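Tri et conditionnement de confiseries emballées : rapport de projet
Groupe 2, projet Drarnance. Rédaction : Reet Bite et Gediminas Lukoševičius
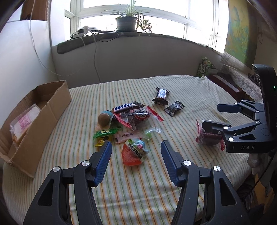
Le projet consiste à préparer des assortiments de sucreries à partir d'un vrac mélangé, puis à les ranger dans un carton de façon à pouvoir les retrouver sans tout vider. Le travail a été fait en janvier, dans une chambre de la résidence Flurkeck, sur un lit recouvert d'un couvre-lit rayé. Nous avions d'abord prévu une table, mais les bonbons ronds roulaient jusqu'au bord et tombaient. Le tissu les retient mieux.

1. Matériel

Les confiseries sont de formes très différentes : barres chocolatées dont une Snickers, bonbons sous cellophane rouge, œuf en chocolat, petits sachets, emballage triangulaire à coque transparente. Le carton a été récupéré et reste ouvert à côté du tas, sur la gauche du lit. Le budget d'achat était de 200 couronnes, prélevé sur l'enveloppe 2861 du module.

2. Méthode

Nous avons comparé deux manières de trier. La première part de la couleur de l'emballage. Elle est rapide à expliquer, mais elle pose problème pour les papiers transparents, où l'on voit surtout la couleur du bonbon. La seconde part de la forme : allongé, rond, plat, irrégulier. C'est celle que nous avons gardée.

Les articles sont pris un par un et déposés dans le carton par famille. Les barres vont au fond, couchées dans le même sens. Les pièces rondes servent à combler les vides. Les emballages à coque rigide se placent en dernier, côté bombé vers le haut. Chaque essai a été répété jusqu'à 3 fois, en remélangeant le tas entre deux passages.

3. Observations

Les cellophanes nouées aux deux bouts se saisissent facilement par le milieu. Par une extrémité, le papier tourne et le bonbon pend. Les petits carrés de chocolat sont difficiles à reprendre une fois à plat sur le tissu, qui se creuse sous eux. Il a fallu lisser le couvre-lit plusieurs fois, car un pli suffit à cacher un sachet.

Les sachets souples contenant plusieurs pièces restent mal classés. Reet les mettait avec les articles plats, Gediminas avec les irréguliers. Nous avons retenu le second choix dans la version finale de la fiche de tri.

4. Suite du travail

La fiche sera reprise par le groupe Steyn, qui travaille sur l'étiquetage. Il reste à essayer un carton à séparations du modèle Skilteser, commandé trop tard pour nos essais. La liste des familles et le plan de rangement sont joints en annexe.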